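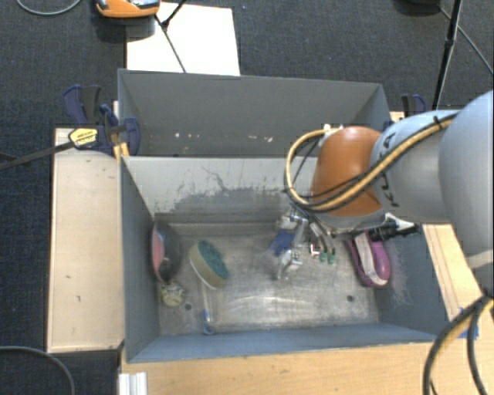 Enon Regional Library extends opening hours and ends overdue fines

6 June 2025

The Enon Regional Library Service will extend opening hours at its Lyons branch and stop charging overdue fines at all branches from the start of next month, following a decision by the library board.

Under the new timetable, the Lyons branch will open until 8 pm on Tuesdays and Thursdays and from 10 am to 4 pm on Saturdays. The branch currently closes at 5.30 pm on weekdays and at 1 pm on Saturdays. Hours at the Varitow and Nerkon branches will not change.

The board approved the changes after a survey of members carried out in March. The service received 900 responses, of which 484 named evening or weekend access as the improvement they would most like to see. A further 300 respondents asked for changes to the way overdue items are handled. The remaining responses dealt mainly with parking, the size of the large print collection and the temperature of the Varitow reading room.

Juniper Sorensen, Manager of Library Services, said the new hours had been planned around the needs of members who work or study during the day.

"Many of our members told us that they finish work after the Lyons branch has closed," Ms Sorensen said. "Two late evenings and a longer Saturday will give them a fair chance to use the building, the study rooms and the staff, as well as the catalogue."

Overdue fines have been charged on adult loans since the service was formed. Children's loans have been exempt for several years. From next month no daily charge will apply to any item, and existing overdue fines will be removed from all member accounts. Members do not need to apply or visit a branch for this to take place.

Charges for lost or damaged items will remain. An item will be treated as lost when it is six weeks overdue, and the member will be billed for its replacement. The bill will be cancelled if the item is returned in good condition. Members with an item more than three weeks overdue will be unable to borrow or renew until it has been returned.

Reminder notices will be sent by email or text message three days before an item is due and again one week after the due date. Members who receive notices by post may continue to do so, and are asked to check that their address is up to date.

The board also considered a proposal to raise the loan limit from 20 items to 30. It decided to leave the limit as it is for the present and to review the matter next year, when a full year of borrowing figures under the new rules will be available.

Ilse Rothe, Branch Librarian at Lyons, said that some regular programs would move to the evening. The adult book group, now held on Wednesday mornings, will keep its existing session and add a second on the first Tuesday of each month at 6.30 pm. The family history help desk will be open on alternate Thursday evenings. Bookings are recommended for the help desk and may be made by telephone or at the front counter.

"We have had a waiting list for the morning book group for some time," Ms Rothe said. "The evening group will read the same title, so members may attend whichever session suits them in a given month."

Preschool storytime will continue at its usual times at all three branches. The home delivery service is not affected by the changes.

The two study rooms at Lyons will be available during the extended hours, with the last booking starting one hour before closing. Public computers will shut down 15 minutes before closing, as they do now. The rear entrance will be locked at 5.30 pm each day, and visitors arriving after that time should use the main doors. The after-hours return chute will stay open at all times.

The extra hours will be met from the existing operating budget, with part of the cost covered by the end of a storage lease at Nerkon. Two part-time customer service positions will be advertised shortly. Position descriptions will be available from each branch and on the careers page of the service's website.

Printed copies of the new timetable may be collected from any branch. The revised conditions of membership, including the section on lost and damaged items, will be posted on the website before the changes take effect. Members with questions about their accounts should speak to branch staff.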